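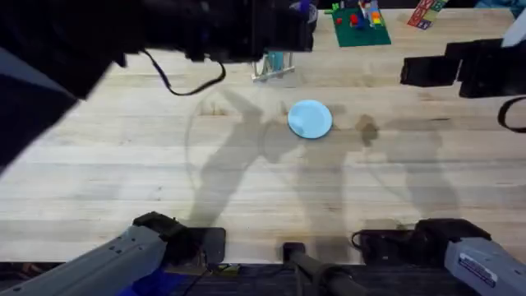
## Butcher-block top: keep stuff on it or clear it every night?

**Trorkier** (1219 posts)
January 22, 2025

We put a light butcher-block top in the craft room in September. I say everything goes back in the cupboard at night. My other half says the things we use daily can live along the far edge. Who's right? It's had 2 coats of oil so far.

**Abreu**

Far edge, every time. If the tape is in a cupboard I end up walking around with a bit of paper in one hand looking for it. Keep the row short and leave the front for working on.

**Grukisham**

Disagree. A row along the back always grows. Mine started as a tape dispenser and a jar and ended up half the bench. Also, you can't oil under things you never move.

**Trorkier**
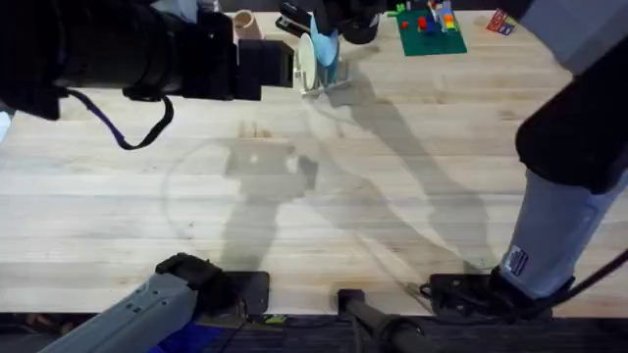 *Far edge: cardboard tube, tape dispenser, Lego baseplate.*

**Abreu**

That's hardly anything. I'd leave the tape where it is. The Lego could go on a shelf if nobody's building at the moment.

**Grukisham**

The tube can go in the recycling. What's it for?

**Trorkier**

Kids' craft, apparently. I'm not allowed to chuck it. The Lego is a work in progress and I've been told not to touch that either.

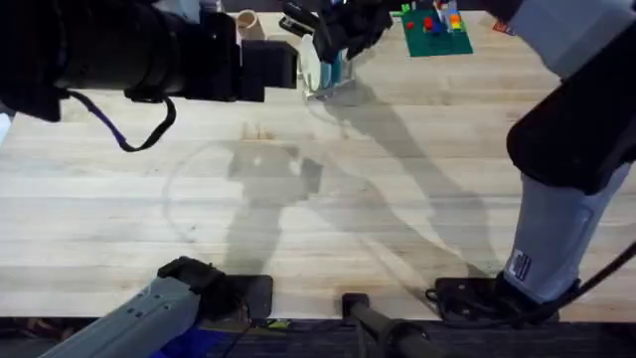 *Clear cup, tube and the Lego build.*

**Pistemton** (1754 posts)

Put a tray under the small things. You lift one tray, wipe, put it back. I do mine every 10 days and the timber still has an even colour. Stand the cup on a coaster if it ever holds paint water, rings are a pain to sand out.

**Grukisham**

A tray is just a row with a border. Still say cupboard.

**Abreu**

A tray's fine for the cup and the tube. Wouldn't bother for the Lego, a baseplate is easy enough to pick up on its own.

**Trorkier**

Going to try the tray. Any opinions on cork underneath, or does it mark the oil?

**Pistemton**

Felt dots. Cork held crumbs on mine.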